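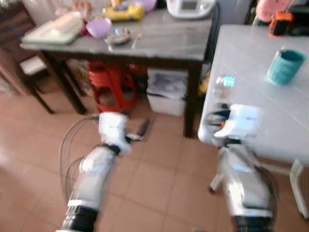 Lesezeit: 2 Minuten

Den Tisch decken, aber mit zwei fremden Armen

Ich durfte im Juni zum ersten Mal selbst ans Steuer! Hanyu Cui hat mir die beiden Handgriffe der Fernsteuerung in die Finger gedrückt, und dann hieß es: Becher, Löffel, Gabel, Teller, alles an seinen Platz. Klingt nach Kindergarten - ist es überhaupt nicht. Meine ersten Versuche waren viel zu hastig, und die Arme machen jede Hektik gnadenlos mit.
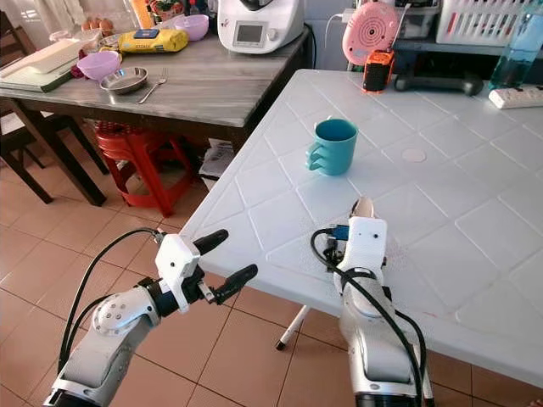 Yaqin Peng hat mir dann den besten Tipp des Tages gegeben: vor dem Zugreifen kurz stehen bleiben, erst dann die Finger schließen. Der Roboter lernt ja auch das Zögern mit, und ein klarer Halt ist ihm lieber als ein ständiges Nachkorrigieren. Ab da lief es, und ich wollte gar nicht mehr aufhören. 40 Durchgänge hatte ich mir vorgenommen, nach ungefähr 9 war mein Nacken schon anderer Meinung.

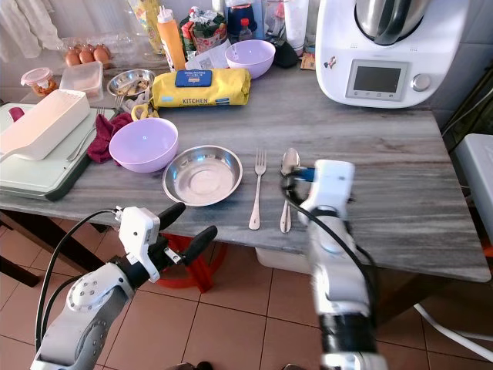 Warum ausgerechnet Besteck?

Weil es flach liegt und glänzt, und weil man beim Löffel ganz knapp über der Tischplatte ansetzen muss (zu tief, und man drückt auf den Tisch). Ich habe dabei ständig die Luft angehalten. Wenn er dann senkrecht im Greifer steckt, freut man sich wie ein kleines Kind!

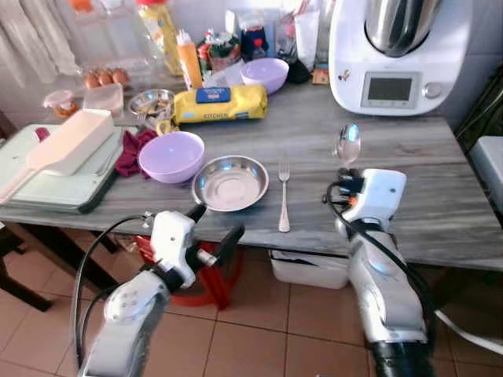
Der Löffel im rechten Greifer, die Gabel liegt neben dem Teller.

Beim nächsten Mal will ich an die Schüsseln - Hanyu meint, die seien mit zwei Armen noch viel schöner.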